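Fixture rules for the memory cell, revision two

The first set of rules I wrote for the Rotden cell ran to 30 clauses and was mostly ignored. Mostafa Ragab went through it with a pencil in February and struck out anything that could not be checked by a person standing at the bench. What survived is shorter, and I have been working to it since.

Clause 1. A printed fixture carries a revision number in the job log before it goes on the extrusion. The present board is 421. Its predecessor had a slot that was too tight, and a strip would lift the whole fixture on withdrawal.

Clause 2. Approach to a seated card is along the slot axis, at reduced speed, with the pendant within reach of the operator.

Clause 3. Finger clearance to neighbouring parts is checked at the lowest point of travel -- the approach height tells you very little.

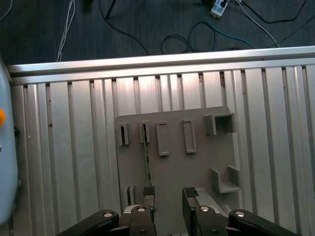
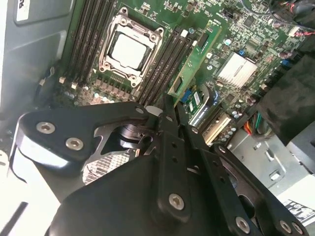
Fixture and open case, same job. 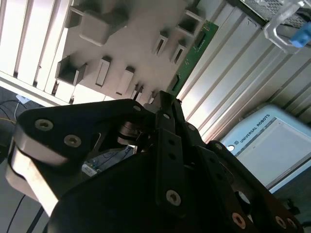
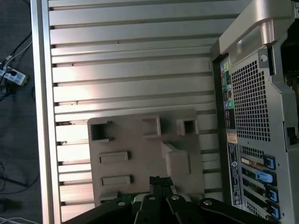 Page last changed: July 26, 2018

Clause 4 is the one people argue about. It says that floor cabling is to be routed clear of the operator's standing position before the program is started. Viorica Tomić wants it extended to all cabling inside the cell boundary, which I think is right in principle and unenforceable while the layout keeps changing. My wording stays until we settle on a layout.

Clause 5 covers grip force. We set it per part and write it on the job sheet. Carrying a value over from the last job is not allowed, even when the part looks identical.

Zumel asked whether the rules could be folded into their general bench procedure. I would keep them separate. Theirs is written for hand assembly and assumes someone will feel a card bind in its slot. Ours has to state a force limit and what to do when it trips: stop, back out along the same axis, inspect the contacts, log it.

Still open: fixture wear limits, and who signs off a reprint.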